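Protokoll zur Besprechung am 19. Juli 2019, Thema: Lemaire-Bausatz (zwei Arme, zwei Greifer) – behalten oder zurückschicken?

Dabei waren Troels Kárason, Cuiping Xu, Đạt Dương, Daichi Shimada und ich. Geschrieben hab ich, Baltasar Garrido, also Beschwerden bitte an mich.

## 1. Stand der Erprobung

Wir haben den Bausatz von Pundetti seit Juni zur Probe, und ich muss sagen, ich mag ihn inzwischen richtig gern! Đạt hat den Aufbau gemacht und kam mit der Anleitung bis auf die Verkabelung gut zurecht. Laut Zähler in der Software sind bisher 2.735 Griffe gelaufen, davon die meisten an Holzklötzen.

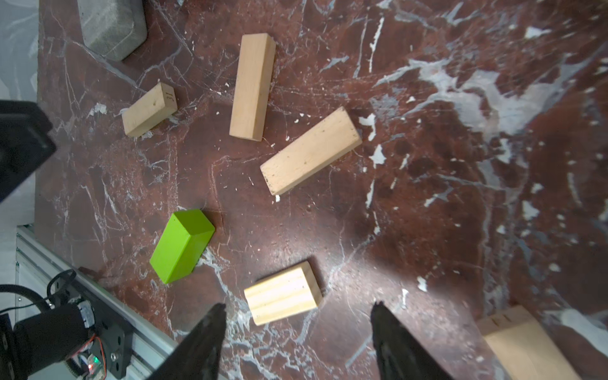

Was kostet uns der Bausatz, wenn wir ihn behalten? Der Preis aus dem Angebot gilt noch bis Monatsende, die Probemiete wird komplett angerechnet, und die Ersatzfinger kommen extra dazu.

Cuiping fand die Ersatzfinger zu teuer, Troels auch. Ich hab versprochen, bei Pundetti wegen eines Pakets nachzufragen (und das mach ich auch wirklich, siehe unten).

## 2. Was greift er, was nicht

Klötze sind kein großes Thema mehr. Mit dem Brillenetui und dem blauen Hefter wollten wir näher an das heran, was unsere Kunden auf dem Tisch liegen haben. Daichi meinte, beim Etui müsse man die Greifkraft von Hand herunterdrehen, sonst drückt es der Greifer ein. Beim Hefter fehlt uns noch eine vernünftige Einstellung – da gingen die Meinungen ziemlich auseinander, und wir haben das nach einer Weile vertagt.

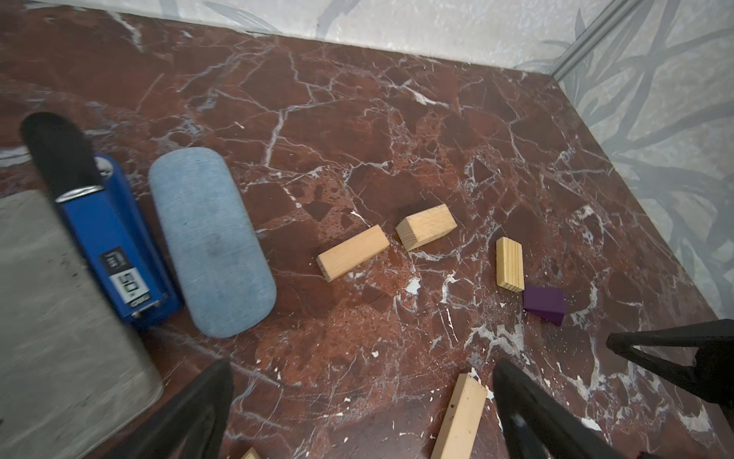

Troels wandte ein, dass der Bradov mit Saugnapf bei glatten Sachen weniger Theater mache und der Support dort ans Telefon gehe. Stimmt schon, aber den Bradov gibt es nur einarmig, und wir wollen ja gerade das Übergeben von einem Greifer zum anderen vorführen. Cuiping will trotzdem ein Vergleichsangebot sehen, damit waren alle einverstanden.

## 3. Software und Support

Das Steuerprogramm Famby läuft bei Daichi ohne Abstürze, bei mir leider nicht. Nach dem letzten Update musste ich beide Arme neu kalibrieren, das hat mich rund 31 Minuten gekostet. Auf meine Mail an den Support kam nach 6 Tagen eine Antwort, freundlich, aber zu spät. Am meisten hängt es noch, wenn beide Greifer dicht beieinander arbeiten und Famby den Abstand neu berechnet.
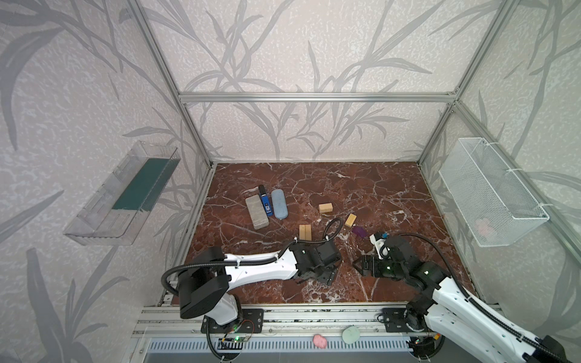
## 4. Wer macht was

- Baltasar: Paketpreis für Ersatzfinger bei Pundetti erfragen
- Cuiping: Vergleichsangebot Bradov einholen
- Daichi: Greifkraft fürs Etui als Profil in Famby speichern
- Đạt: Verkabelung so aufschreiben, dass ich sie auch verstehe
- Troels: Frist für die Rückgabe prüfen

Abgestimmt haben wir noch nicht, das kommt in der nächsten Runde, sobald beide Angebote da sind.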